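Transcribed loan records from the Wostlow lending library, prepared for research on small-town reading habits. This file covers release 13.

## Contents

| File | Rows | Notes |
|---|---|---|
| `loans.csv` | 388 | one row per loan |
| `titles.csv` | 300 | one row per title |
| `unresolved.csv` | 40 | entries with no title match |

All files are UTF-8, comma-separated, with a header row. Empty fields mean the ledger column was blank. A field containing `?` means the entry exists but could not be read.

## Transcription

Each ledger page was keyed twice, once by Getsemaní Meléndez and once by Ea Hjaltadóttir. The two versions were compared line by line and differences settled against the page. Original spellings are kept in `title_raw`; the normalized form is in `title_std`. Ditto marks are expanded in both columns.
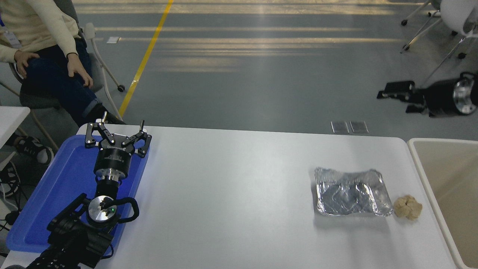

Borrower names are replaced with a code such as `B017`. Codes are stable across files but were reassigned in February, so they do not match earlier releases. Do not join on `borrower_id` with anything downloaded before then.

## Fields in `loans.csv`

- `loan_id`: integer, unique
- `borrower_id`: code, see above
- `title_id`: key into `titles.csv`, empty if unresolved
- `title_raw`: title as written
- `title_std`: normalized title
- `date_out`, `date_in`: ISO format
- `branch`: `wostlow` or `kedum`

## Known problems

- Kedum loans have no `date_in`. The branch kept returns on separate slips, and these have not been located.
- Multi-volume works are one title in the Wostlow ledger and several in the Kedum ledger. `titles.csv` follows Wostlow.
- Renewals look the same as new loans. Filter on repeated `borrower_id` and `title_id` if this matters to you.

## Changes

**March 17, 2026**: fixed swapped `date_out` and `date_in` on the last Wostlow page; added `unresolved.csv`.

Corrections can be filed as issues. Include the `loan_id` and the proposed reading.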